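Tosier Brings Robot Arms to Its Grastby Event Kitchen and Keeps Its Counter Crew

GRASTBY, August - Tosier, the catering and event rental company, will put four robot arms to work this fall at its Grastby kitchen, where returned tableware, bottles and serving gear are sorted after each event. The arms will take over much of the lifting and setting down that counter staff now do by hand. No jobs will be cut as part of the change, the company said.

The Grastby site handles up to 1000 returned items on a busy night. Crates come off the trucks mixed. A single crate may hold spoons, spatulas, half a case of wine, table linens and whatever guests left behind. Staff empty the crates onto counters, pick out what goes to the dishwashers, and send the rest to storage or to the lost property shelf.

"The sorting is the part people get tired of first," said Ekkachai Wannasri, operations manager at Grastby. "It's late, you've already worked the event, and you're reaching across a counter for the same kind of thing again and again. We looked at the shift notes and sore shoulders came up more than anything else."

Each arm will stand at the side of a counter and work within its own reach. It picks up one item at a time and moves it to a tray or rack. Staff will continue to unload the crates, check glass for chips, handle food, and decide what to do with anything the system does not recognize. Every station has an emergency stop, and all kitchen employees will be trained to use it, including those who do not work at the counters.

The project is called Serra inside the company. It began with a list written by the counter crew of the things they least liked picking up. Bottles were near the top, followed by flat utensils, which are hard to get hold of on a smooth surface. Tosier then worked with Zenda, a software firm, to build a computer model of a sorting counter so that the arms' movements could be tested before any equipment was ordered.

Counter staff were paid their normal rate to sit in on the simulation sessions. They suggested mixes of items for the tests and pointed out where the early layouts were too tidy.
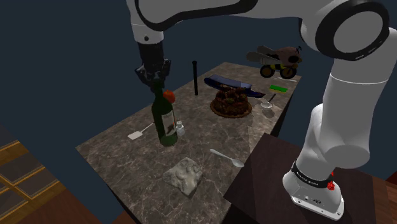 "The first ones had everything lined up in rows, and our counters have never looked like that," Wannasri said. "So the crew kept asking for more clutter. They wanted cake left out, spoons lying any which way, a kid's toy from a birthday party. If the arm is going to reach for a bottle, it has to do it with all of that sitting next to it."

Zenda ran 700 simulated sorting sessions for the project. The results changed the plan in several ways. The arms will work more slowly than first proposed, and they will not be used for stemware at all. Wine glasses and champagne flutes will stay with the staff, who asked to keep them.

The change also affects how shifts are set up. Counter workers will rotate between unloading, inspection and watching over the arms, and no one will be assigned to the same spot for a full shift. Late shifts, which now often run past 1 a.m. in the wedding season, are expected to end earlier. Employees whose hours drop as a result will be offered daytime work in packing and event preparation at the same pay.

Two new lead positions will be open to current Grastby employees before they are posted outside the company. The leads will start up the stations, clear simple faults and report problems to Zenda. No technical background is needed, and training takes place during paid hours.

Some staff remain cautious. At a meeting in the spring, several asked what would happen if the arms turned out to be slower than people. Tosier agreed to keep one counter fully manual for the first season, and to hold monthly meetings where the crew can ask for changes in how the stations are used.

"I told them I have the same questions they do," Wannasri said. "We'll run it, we'll look at the shift notes again, and if a station isn't helping we'll move it or shut it off."

Installation will be done one counter at a time so that the kitchen can stay open. Customers with events already booked do not need to do anything, and drop-off and pickup times are unchanged.

About Tosier
Tosier provides catering, tableware and linen rental for weddings, company events and private parties. The company employs 100 people and has its main kitchen in Grastby.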